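6 故障处理与安全事项

本章适用于 Flinari 手持夹爪(左、右手各一只)和配套的头戴相机。首次安装、充电和手指更换见前面各章。采集软件的名称和菜单以 Zatex 桌面端为准,若界面文字与本章略有出入,请按功能位置对应。

出现故障时,先停下手上的动作,再查原因。大部分损坏和划伤都发生在故障之后的那几秒里:手指卡住了还在用力扳,画面丢了还在继续挥动,东西夹着没放下就去看屏幕。

6.1 出现异常时的统一做法

不论遇到哪一种故障,先执行以下步骤。

1. 双手停止移动,夹爪保持在桌面上方,手指朝向远离身体和旁人的方向。
2. 如果夹着物品,将物品放低到接触桌面后再松开扳机。松不开时不要甩动。
3. 口头告诉同组人员“停”。头戴相机会限制佩戴者对两侧的视野,旁边的人可能看不出你已经中止。
4. 由同组人员在 Zatex 中点击“暂停本段”。没有同组人员时,将夹爪平放在桌面上,自己操作。
5. 查看标记块上的指示灯,记下颜色以及是常亮还是闪烁。断电之后这一信息不会保留。
6. 按 6.2 的对照表找到相应小节。

注意:不要在没有记录指示灯状态的情况下直接重启。许多报修单上只写了“重启后好了”,售后无法据此判断是电源、通信还是机构问题。

小心:夹持刀具、剪刀或玻璃制品时发生故障,先按 6.5 处理,再回到本节。

6.2 现象对照

绿灯常亮,软件中位姿跳动或突然中断:见 6.3。

绿灯常亮,扳机有行程而手指不动,或只有一侧手指动:见 6.4。

黄灯闪烁,手指停在半开位置,扳机发硬:Stallgate 堵转保护已动作,见 6.4。

黄灯常亮:电量不足。放下物品后更换电池,不要边充边用。

红灯常亮:内部自检未通过。不要继续使用,见 6.7。

指示灯不亮:先检查电池仓是否扣到底,再检查触点。触点上有异物时用干棉签擦拭,不要用金属工具刮。

左右两只夹爪在软件里互换:属于配对错误,不是硬件故障。在“设备”页中选择“交换左右”,之后务必重新做一次 6.6 的开合检查。

6.3 位姿跳动与跟踪丢失

夹爪在空间中的位置由头戴相机识别标记块得到。标记块是一只白色方块,各面印有黑白方格码。识别不到方格码时,软件会在短时间内用惯性数据推算,超过三秒仍未恢复就会将本段标为“无效”。推算期间的轨迹看上去很平滑,容易让人误以为一切正常,回放时应特别留意。

6.3.1 先排除环境原因

大面积玻璃窗、天花板上的筒灯和灯管都可能造成反光或逆光。现场有这些条件时,按下面的顺序检查。

1. 将夹爪平放在桌面中央,标记块朝上。
2. 佩戴头戴相机,站到平时作业的位置,低头看夹爪。
3. 在 Zatex 的“实时画面”中放大标记块。黑格应当是黑的,白格应当是白的。如果黑格发灰,或者某一角整片发白,说明有反光。
4. 原地不动,将夹爪缓慢翻转,让各个侧面依次朝向相机。记下哪一面最容易丢失。
5. 转身换一个方向,重复上一步。
6. 两个方向结果差别明显时,调整站位或拉上窗帘。不要通过提高相机亮度来补偿。

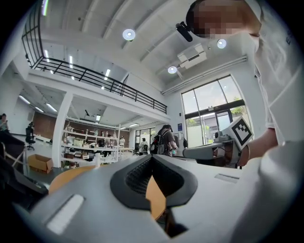

站位和姿势对跟踪的影响,往往比灯光本身更大。操作者俯身靠近桌面时,额头上的相机也跟着压低,离夹爪越近,标记块在画面里移动得越快,也越容易跑出边缘。检查时可以参考右侧人员的姿态:黑色小相机戴在额前,镜头斜向下;手里那只夹爪的白色标记块略有倾斜,其中一面黑白码朝前。室内右侧墙上有整片高窗,像这样的场地,请在白天和傍晚各做一遍 6.3.1 的检查,两次的结果可能完全不同。

6.3.2 相机佩戴角度

1. 松开头带,将相机移到额头正中。
2. 双手持夹爪,自然放在作业高度。
3. 调整相机俯角,使两只标记块都位于画面的中间区域,画面下方留出一点手腕的位置。
4. 收紧头带。轻轻摇头,相机不应晃动。
5. 弯腰、直起,再看一次画面。弯腰时标记块偏到上沿,说明俯角过大;直起时偏到下沿,说明俯角过小。

说明:留长发或戴眼镜的操作者,头带容易在作业途中上滑。每次休息后重做第 5 步。

6.3.3 标记块本身的问题

1. 检查方格码表面有没有划痕、胶印、指纹或粉末。
2. 用干燥的无绒布擦拭。擦不掉时用布蘸少量清水,拧干再擦。不要使用酒精和丙酮,油墨层会发亮,之后反光会更严重。
3. 捏住标记块两侧,轻轻左右转动。标记块与底座之间不应有可感觉到的间隙。
4. 有间隙时,拧紧底座下方的固定螺钉。螺钉拧到贴合即可,继续用力会使螺孔滑牙。
5. 拧紧后必须用 MacLeod 标定板重新标定,步骤如下。

标定步骤:

1. 将 MacLeod 标定板平放在桌面上,四角不得翘起。
2. 在 Zatex 中打开“标定”,选择出现故障的那一只夹爪。
3. 闭合手指,将指尖抵住标定板上的定位槽。
4. 指尖不离开定位槽,按屏幕提示缓慢转动手腕。转动过程中标记块应始终可见。
5. 完成后查看结果。显示“通过”即可保存;显示“重试”时,从第 3 步开始再做。
6. 连续重试仍不通过,检查标记块是否装反。装反的标记块外观与正常时很接近,应对照底座上的箭头。

注意:标定只对当前这一次安装有效。标记块拆下过、磕碰过,或者夹爪从桌上掉落过,都要重新标定,即使外观没有变化。

6.3.4 无线信号中断

如果画面正常、方格码清楚,而轨迹仍然整段缺失,问题可能在通信上。

1. 查看 Zatex 右上角的信号图标。图标为空心时表示链路已断开。
2. 将接收器从机箱后部移到桌面上,与金属柜体和屏幕背面拉开距离。
3. 关闭同一房间内未使用的其他夹爪。关机状态下它们不占用频道,待机状态下会占用。
4. 在“设备”页中点击“更换频道”。
5. 重新录制一小段,回放确认左右两侧均有连续轨迹。

6.4 手指卡滞与堵转保护

手指的最大开口将近 80 毫米。物品宽度接近这一数值时,手指很容易斜着卡进去,闭合时一侧先受力,另一侧跟不上。Stallgate 保护模块检测到这种情况后会切断助力,手指停在原处,指示灯变为黄色闪烁。此时扳机会明显变硬,属于正常现象。

小心:保护动作后,手指内部的弹簧仍有余力。不要把自己的手指伸进夹爪手指之间去取东西,即使夹爪看上去已经不动了。

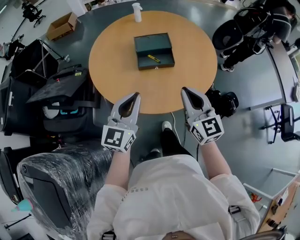 解除堵转需要两个人配合,一人持夹爪,一人取物。单人作业时请使用随机附带的固定座代替持握。

1. 持夹爪的人将夹爪放低,手柄底部靠在桌面上,手指朝向桌面中间的空处。
2. 食指完全离开扳机。
3. 取物的人从侧面托住物品,手不得位于两根手指之间,也不得位于指尖正前方。
4. 持夹爪的人长按手柄侧面的释放键。助力断开后,手指会缓慢张开。
5. 取走物品。物品仍然卡住时,轻轻转动物品,不要转动夹爪。
6. 物品取出后,空载开合一次,确认两侧手指同时到位。
7. 在 Zatex 中点击“清除保护”。指示灯应恢复为绿色。

同一次作业中,保护动作达到三次后,Stallgate 模块会锁定夹爪,长按释放键不再有效。这时必须关机,并按 6.4.1 检查机构。不要通过反复拔插电池来跳过锁定。锁定计数保存在夹爪内部,售后能够读出。

6.4.1 机构检查

1. 关机,取下电池。
2. 从正面看两根手指。闭合时指尖应当对齐,中间没有肉眼可见的错位。
3. 检查手指内侧的深色防滑面。起边、开裂或粘有胶带残留时应更换。
4. 用手缓慢推动一侧手指,感受全程阻力。某一点突然变紧,多半是滑轨里进了碎屑。
5. 手指朝下,用软毛刷清理滑轨。不要用压缩空气对着吹,碎屑会被推到更深的位置。
6. 检查扳机回位。松开后扳机应自行弹回到底,中途停住即为回位不良。
7. 装回电池,开机,空载开合数次,听有没有摩擦声。

滑轨出厂时已加润滑脂,用户不需要补充。加注其他油脂后手指会在低温下变慢,清洗也很麻烦。

6.4.2 只有一侧手指动作

这一现象通常与连杆脱开有关,常见于夹爪掉落之后。外壳完好并不能说明内部没有问题。

1. 关机,取下电池。
2. 轻轻拉动不动作的一侧手指。没有阻力、可以自由滑动,说明连杆已脱开。
3. 将夹爪放入包装盒,贴上“停用”标签。
4. 另一只夹爪如果正常,可以继续用于单手任务,但必须先在 Zatex 中将任务类型改为“单手”。

警告:不要自行打开外壳复位连杆。弹簧处于预紧状态,外壳分开时可能弹出。

6.5 夹持刀具时的故障

本节适用于美工刀、剪刀、开箱刀等带刃物品,包括从工具盒中取刀、放刀的任务。夹爪手指夹住刀柄时,只能限制一部分转动。刀具在手指之间翻转的情况在测试中出现过,翻转之前没有预兆。

6.5.1 作业前

1. 刀片应完全缩回刀柄并锁住。任务确实需要露出刀片的,使用未开刃的练习刀片。
2. 工具盒放在桌面中部,盒盖完全打开。盒盖只开一半时,合拢的盒盖会撞到手指,造成误夹。
3. 桌面上与任务无关的物品移到一侧。喷瓶一类容易碰倒的容器放在伸手够不到的一端,或者直接撤走。
4. 确认夹爪手指内侧没有油和水。
5. 旁观人员站在操作者的侧后方,不要站在桌子对面。
6. 穿包住脚面的鞋。刀具从桌边掉落时,多数落在脚的附近。

6.5.2 刀具在手指间转动或滑动

1. 停止移动,不要试图用另一只夹爪去接。
2. 将夹爪垂直放低,直到刀具接触桌面或落回盒内。
3. 缓慢松开扳机。
4. 夹爪退开,确认手指已离开刀具,再伸手查看。
5. 检查刀片是否仍在缩回位置。转动过程中滑块可能被手指推开。
6. 检查手指内侧有没有被划破。划破的防滑面应更换,不要用胶布修补。

6.5.3 刀具掉落

任何情况下都不要用手、脚或夹爪去接掉落的刀具。双手收回,身体后退一步,等刀具停下。由没有佩戴头戴相机的人员捡起。刀片若有缺口或断裂,先找到断下的部分,再恢复作业。

6.5.4 夹着刀具时触发堵转保护

按 6.4 的步骤解除,但有以下几点不同:

取物的人戴防割手套,从刀柄一端托住刀具。

长按释放键之前,两人口头确认“托住了”。

工具盒应先移开,避免手指张开时碰到盒沿。

刀片已经露出且朝向取物的人时,不要解除。将夹爪连同刀具一起平放在桌面上,调整方向后再继续。

6.6 恢复作业前的检查

故障排除之后,不要直接接着原来那一段录制。按下面的顺序检查,全部通过再新建一段。

1. 左、右夹爪指示灯均为绿色常亮。
2. 左手单独开合一次,Zatex 中左侧开口数值随之变化,右侧不变。
3. 右手单独开合一次,结果与上一步相反。
4. 双手在桌面上方缓慢画一个圆,轨迹连续,没有跳点。
5. 两只夹爪指尖轻轻相碰。软件中两条轨迹的末端应当重合,明显分开时重新标定。
6. 夹起一件无刃的小物品,抬高,放回。手指无打滑。
7. 检查地面上的线缆。作业时操作者低头看桌面,脚下的线看不到,应沿桌腿固定或移到桌子另一侧。
8. 原来中断的那一段,在备注里写明故障现象和处理方法,状态选择“作废”或“待复核”。

“作废”的数据不会被删除,仍可导出供分析故障使用。“待复核”的数据在确认之前不会进入训练集。拿不准时选后者。

说明:位姿跳动有时只持续几帧,操作者本人感觉不到。复核时请放慢回放速度,重点看手指刚接触物品和刚离开物品的时刻。

6.7 需要停用并送修的情况

出现下列任何一种情况,立即关机,取下电池,不再使用:

红灯常亮,更换电池后仍然如此。

手柄或电池仓发烫、有异味、外壳鼓起。

液体进入滑轨或电池仓。外表擦干后也不要开机。

外壳出现裂纹,或者能看到内部零件。

Stallgate 锁定后完成了 6.4.1 的全部检查,再次作业时又很快锁定。

松开扳机后手指自行闭合。

最后一种情况最为严重,即使只出现过一次,也应停用。

送修前请准备:

1. 夹爪序列号,位于手柄底部。
2. 故障时的指示灯颜色与状态。
3. Zatex 日志。在“帮助”菜单中选择“导出日志”,导出时夹爪不必开机。
4. 故障那一段的编号,以及故障前后在夹持什么物品。
5. 是否掉落过,掉落后是否重新标定过。

电池单独包装,触点用绝缘胶带封住,不要装在夹爪里一起寄出。标记块留在夹爪上,不要拆下。头戴相机如无异常,不需要寄回。

维修后的夹爪会恢复出厂标定值。收到后先充满电,在 Zatex 中重新配对,用 MacLeod 标定板完成标定,再按 6.6 逐项检查后投入使用。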